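2025-02-15

Back from Kesstead with sore feet and far too much cheese. I only went for the pottery market in the old corn hall, and ended up on the slow bus both ways (39 stops, I'm sure of it, the driver greeted every single passenger).
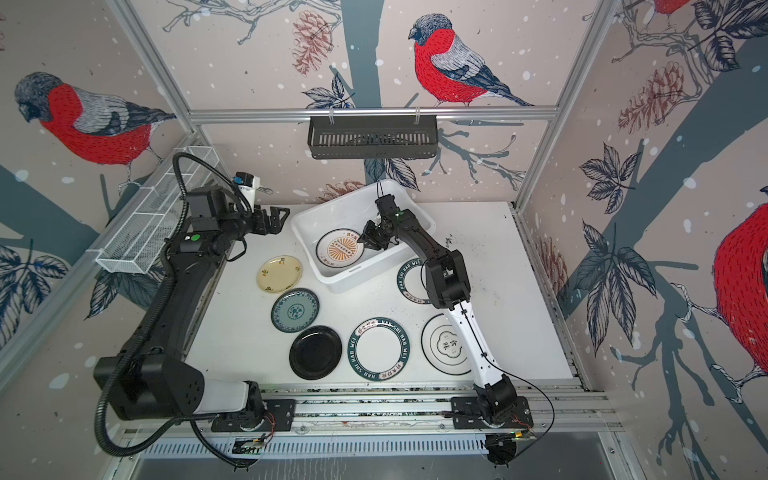
Anyway, the soup. I had it at the Plernine, the café by the bridge - leek and barley, with a slab of rye bread and so much pepper my nose ran. I want to make it for supper all week! I wrote what I could remember on the back of my ticket, and I think the secret is a spoonful of mustard right at the end.

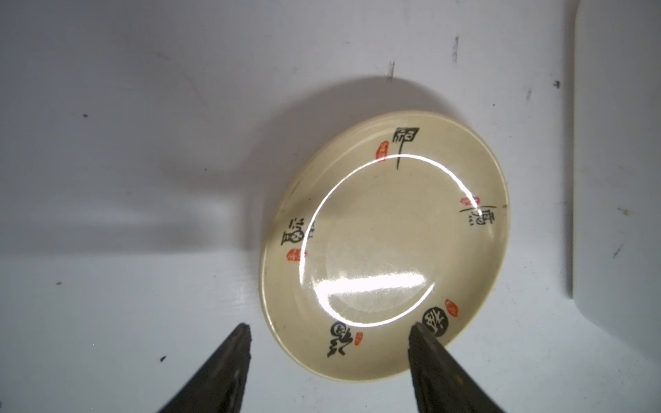 Did I buy any pottery? Only 2 little egg cups, blue ones, from the lady who had the stall by the door in October.

I was very tempted by a jug but it was 22 pounds and it dribbled when she poured from it, so back it went. Then a wander along the river to Grurel, where the snowdrops are properly out now, great drifts of them under the churchyard wall. 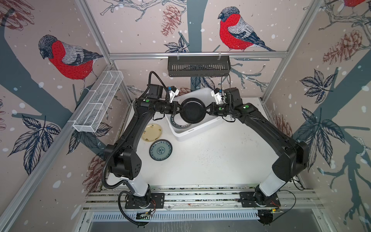 A black plate, held up over the white basin.

Must soak the barley before bed. Rain on the windows again, and I've left my good umbrella on the bus.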